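Robotics / Perception / Data Collection and Calibration

4. Recovering gripper poses from head-mounted video

The policies in Section 5 are trained on paths of two grippers through space, so the quality of the training set depends on how well we recover those paths from video. This section describes the tracking software, which we call Viltier, and the steps that turn raw recordings into training episodes. The hardware is covered in Section 3 and only the parts that affect the software are repeated below.

4.1 Setup and notation

Each demonstration is recorded by one person holding two grippers. There is no robot in the loop at this stage. A camera looks down from above the head, and each gripper carries a cube with printed fiducial patterns on its faces. We write C for the camera, L and R for the left and right cubes, and W for a fixed frame on the work surface. The quantity we need is the pose of each fingertip frame in W at every video frame. We get it by chaining three transforms: world to camera, camera to cube, and cube to fingertip. The last one is rigid and is measured once for each gripper. The first two change all the time and have to be estimated.

A flat tag would have been simpler to print and to model. We tried one in an early version and dropped it. When the wrist turns, a flat tag is soon seen at a steep angle, where small errors in the corner positions become large errors in the estimated rotation. With a cube, another face usually comes into view as the first one turns away. During most table work two faces of a cube are visible to the camera at the same time, and the corners of both can go into a single solve.

Figure 2 shows the working view. The fingers extend forward of the cube, toward the table, so the hand seldom comes between the marker faces and the camera. The head is a bigger problem. It fills the center of the image, and a gripper drawn back toward the chest passes under it and is lost. We come back to this in Section 4.4.

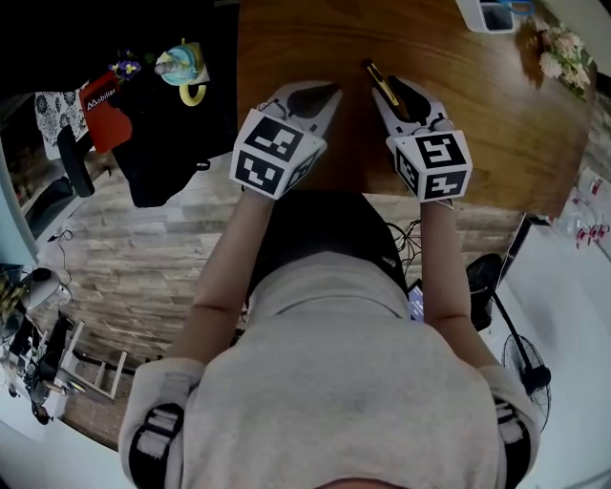
Figure 2. Overhead view during a tabletop demonstration. Each gripper carries a marker cube behind its two fingers; the right gripper is reaching for a small yellow-and-black object.

4.2 Detection and pose solve

Detection runs on every frame at full resolution. We convert to grayscale, apply a local threshold, and look for four-sided contours whose inner pattern decodes to an identifier in our list. Each face has its own identifier, so a single decoded face is enough to tell the left gripper from the right. We do not use image position to assign sides. People cross their hands more often than we expected, and an early version that used position swapped the two paths whenever they did.

After decoding, corner positions are refined to subpixel accuracy. All refined corners that belong to one cube are passed to a single perspective solve against the cube model. With two faces in view this gives eight points in two planes, and the solution is well constrained. With one face there are four coplanar points and the usual two-way ambiguity. In that case we keep both candidates and let the smoother choose between them, as described below.

The cube model is not taken from the drawing. Printed parts shrink a little, and the pattern sheets are glued on by hand. For each gripper we record a short clip in which the cube is turned slowly in front of the camera, and then solve for the positions of all face corners together with the camera poses. This took reprojection error down far enough that we stopped looking for other gains in the detector.

Everyday rooms contain a good deal of printed material - boxes, patterned cloth, product labels - and some of it produces four-sided contours. Almost all of these are rejected at the decoding step. The ones that remain last for a single frame and fail a check on speed: a cube cannot move across the table between two neighboring frames. We also reject any detection whose solved distance from the camera is longer than an arm can reach.

4.3 Smoothing

The per-frame poses are noisy and have gaps. We fit a continuous path to each gripper over the whole episode with a batch smoother that has three terms. The first is reprojection error over all refined corners, with a robust loss. The second penalizes changes in linear and angular acceleration. The third ties the camera path to the inertial readings from the head unit, which keeps camera motion from being explained as hand motion.

The third term matters more than its weight suggests. When people look for the next object they move their heads quickly, often while holding their hands still. Without inertial readings, the smoother would split that motion between the camera and the grippers, and the policy would later learn small drifts that no person made.

For frames with one visible face, both candidate solutions are entered and the smoother is run from each starting point over a short window. The one with the lower total cost is kept. In nearly all cases the costs are far apart. Where they are close, we mark the window and treat it as a gap.

Smoothing is done offline. We looked at a filter that could run during recording and give the demonstrator a warning tone when tracking was lost. It worked, but demonstrators began to hold their hands in stiff, unnatural ways to keep the tone from sounding. We removed it.

4.4 Gaps and rejected episodes

A gap is any run of frames in which a cube has no accepted detection. Short gaps are filled by the smoother. Long gaps are not, and an episode with a long gap during a grasp or a release is thrown out. Outside those phases we cut the episode at the gap and keep whatever part still contains a complete action.

We collected 1,213 episodes at two sites, Desden and Warnasau. After the checks above, 1,101 were kept. The rejected episodes fall into a few groups. The largest is the case already mentioned, where a gripper is pulled back under the head. Motion blur comes next and is worst in the evening sessions at Warnasau, where exposure times were longer. A smaller group had nothing wrong with the tracking, but the demonstrator had put a gripper down partway through.

Wagner Bragança reviewed 355 of the kept episodes by hand, drawing the recovered fingertip frames over the video and marking any visible slip between the overlay and the fingers. Most of the slips he found were at the moment of contact, when the finger bends and the rigid cube-to-fingertip transform no longer holds. We do not model this. The error is small compared with the width of the pads, and the policy sees the same error at training time and on the robot, where the fingers bend in much the same way.

4.5 Gripper opening

Pose alone does not say whether the fingers are open or closed. We estimate the opening from the image. Given the pose of the cube, we know where each finger must lie for any opening, so the search is over one number. We crop a fixed region in front of the cube, warp it to a standard view, and run a small network that returns the opening as a fraction of full travel. The dark pads stand out against the white fingers and give the network a clear feature in most light.

The network has trouble when the held object is about the same brightness as the pads, or large enough to hide them. In those frames its reported uncertainty goes up, and we carry the last confident value forward until it comes down again. This is crude but works for the tasks in this paper, where an object that has been grasped stays grasped until it is set down. It would not be good enough for in-hand regrasping.

4.6 Export

Finished episodes are written in the Batista format at a fixed rate, with fingertip poses stored relative to the pose at the start of each action chunk. Relative poses mean that the world frame drops out, and an error in the table calibration does not reach the policy. We store the smoother's covariance with each pose as well. The training code in Section 5 uses it to weight the loss, so that frames inside a filled gap count for less than frames where two faces were seen.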